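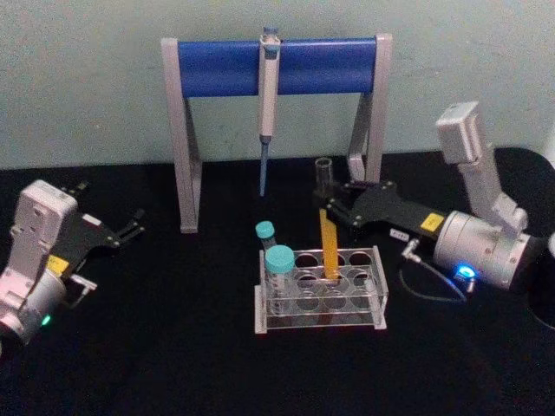 Guides > Jollden Ledger > Getting Started > Bank Feeds and Matching

2 shares

Setting Up Bank Feeds and Matching Rules

If you've been typing bank lines into Jollden Ledger by hand, you're going to love this section. Once a feed is connected, your transactions arrive overnight and most of them find their own match before you've had your first coffee. It takes a little care to set up (mostly in the opening balance, so go slowly there!) and then it mostly runs itself.

You need a user account with the Controller or Administrator role. You also need your online banking login and the last statement you reconciled, on paper or on screen.

Connecting the account

1. Open Cash > Bank Accounts and pick the account you want to connect.
2. Click Feed Settings, then Connect. The Parsa connector opens in a new window.
3. Search for your bank by name. Many banks list business and personal logins separately, and you want the business one.
4. Sign in and approve read-only access. Parsa never asks for permission to move money.
5. Check the boxes for the accounts you want to bring in. You can leave out any you don't use in Jollden.
6. Choose a start date. Use the day after the closing date on your last reconciled statement.
7. Click Finish and leave the window open until the status changes to Linked.

CAUTION: Don't pick a start date earlier than your last reconciliation. The feed will pull in lines you have already posted, and clearing out the duplicates is slow work.

Note: The first download can take up to 6 hours on a busy account. You can keep working in every other part of Jollden while it runs.

Checking the opening balance

1. Go back to Cash > Bank Accounts and open the Balance tab.
2. Compare Feed Opening Balance with the closing balance on your statement. They should agree to the penny.
3. If they don't, look for outstanding checks first. A check you've written that hasn't cleared belongs in the Outstanding list and should be left out of the opening figure.
4. When the two agree, click Lock Opening Balance.

CAUTION: Locking can only be reversed by an Administrator, and the reversal shows in the audit log.

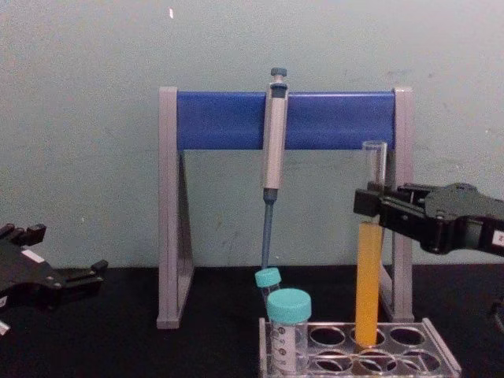
Pipette on its bench stand

Creating matching rules

This is the fun part! A rule tells Jollden what to do with a bank line it recognizes, so your rent, your card fees and your software subscriptions can code themselves every month.

1. Open Cash > Matching Rules and click New Rule.
2. Give the rule a name that a coworker would understand. "Rent, main office" is much better than "Rule A."
3. Under When, choose Description Contains and type the shortest piece of text that always shows up on the line. Leave out dates and reference numbers.
4. Add an amount range if you want one. It's a good idea for utility bills, where you'd like a surprise to stop and wait for you.
5. Under Then, pick the ledger account, the department and the tax code.
6. Set Action to Suggest or Post. Suggest waits for your click, and Post goes straight through.
7. Click Test. Jollden runs the rule against the last 100 bank lines and lists every one it would have caught. Read the list all the way down, it's well worth it.
8. Click Save.

Rules run from the top of the list to the bottom, and the first one that fits wins. Drag the narrow rules up and let the broad ones sit underneath.

Tip: Start every new rule on Suggest and leave it there for about 2 month-ends. By then you'll know whether you trust it.

Note for Prunedness users: if you archive old vendors with the Prunedness add-on, any rule that points to an archived vendor switches itself off and gets a gray flag. Edit the rule, choose a current vendor, and turn it back on.

If the feed stops

Banks ask you to sign in again from time to time. Open Feed Settings and click Refresh Login. Missed days fill in by themselves. If the status still reads Paused the next morning, send the error code to the Clatemby support desk from Help > Contact, and attach the feed log. Please don't delete the feed and add it again, as your rules are tied to the original connection.

0 comments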